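Session 4 – Moving the seating about
Narnard evening course, room care and small furniture

Right, chairs. I left these until now on purpose, as last time we only got through tables and I could see people flagging. **Bring your room plan from February**, the one with the doorways drawn in.

Three things I'd like you to practise at home:

- Take hold of the seat, not the armrests. Armrests work loose over the years and I've had one come off in my hand.
- Look at the floor first. Cables especially – go round them or get them shifted.
- If there's a cushion on the seat, check whether it's tied on before you tip anything.

A chair with a patterned cushion is easy to keep the right way round, by the way. Big black flowers on white and you know at a glance which bit is the seat, even with your mind on your feet.
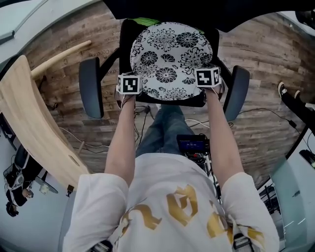

Viktória Tóth says she'd sooner roll an office chair than lift it every time, and only picks hers up for the doorstep. Fair enough! I roll mine too on planks, but I lift on rugs, and at Lilcombe we had 8 of them to get down a carpeted corridor, so there wasn't much rolling that day.

For next time, measure one doorway and the widest chair you own (armrests included, please). Write both down in centimetres and bring them along with the plan.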